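We've had the Niltico two-arm kit on loan from the Stoston office since September. A few people asked what it's like to live with, so I'll put it all in one thread.

Price first. The kit is £1,930 with both arms, the wrist cameras, cables and table mounts. Power supplies are extra, which I think is cheeky. Carré sell a single arm for less, but by the time you've bought two you've spent more.

Setup took me one afternoon. Bolting down the bases was quick. Calibration was slow, and the manual has the left and right arms swapped on page 10. Niltico say the PDF has been fixed. The printed one hasn't.

Our test job is simple: pick up a small blue cup and put it on a shallow plate. Either arm can do it, depending on which side the cup starts. 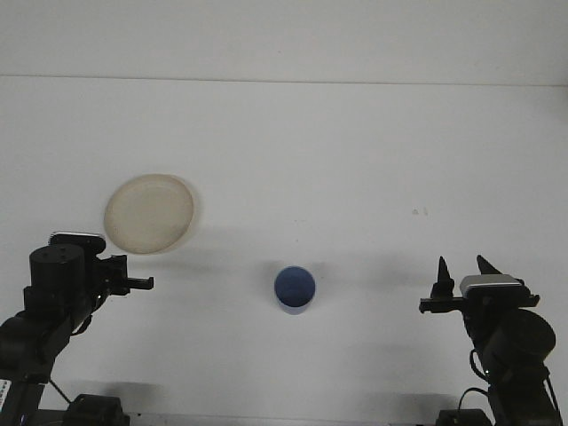
I've logged 151 tries so far. Most of the failures come down to the gripper closing too high on the cup and tipping it. Slowing the last bit of the approach helped more than any setting in the software.

The plate is harder than the cup. It's shallow and the rim doesn't give the fingers much to hold. I've ordered a set of Romell rubber tips and will post again when they've been on for a while.

Noise is fine. You can talk over it. The motors do get warm, so I stop after 30 minutes and let them rest.

Support is email only. Two replies so far, both next day, both useful.

Would I buy it? For teaching and small trials, yes. For anything that has to run all day, no. The loan unit goes back when the tips are done.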